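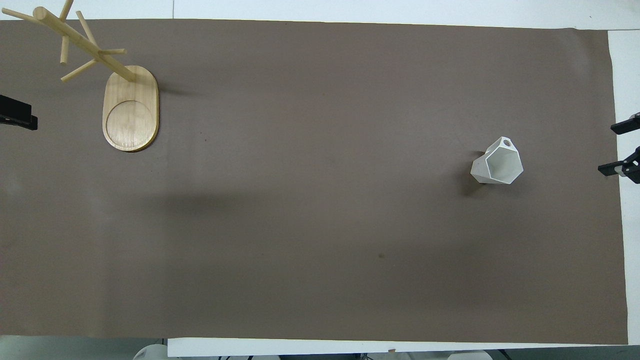 Kinsella Kitchenware: Returns and Exchanges
Frequently Asked Questions
Last updated November 23, 2020

How long do I have to return an item?
Unused items may be returned within 60 days of delivery. Items marked Final Sale are excluded.

Do I need the original packaging?
Yes, for glassware and ceramics. Other items may be sent in any sturdy box.

Who pays for return shipping?
The customer does, unless the item arrived damaged or was sent in error. Please report damage within 13 days.

Can I return an online order in person?
Returns are accepted at our Hirkby and Mullell stores. The Cullisico outlet handles exchanges only — please bring your packing slip.

When will I receive my refund?
Refunds go to the original form of payment once the item has been inspected. Orders over $600 require a second review and may take longer.

Are gift cards refundable?
No, except where required by law.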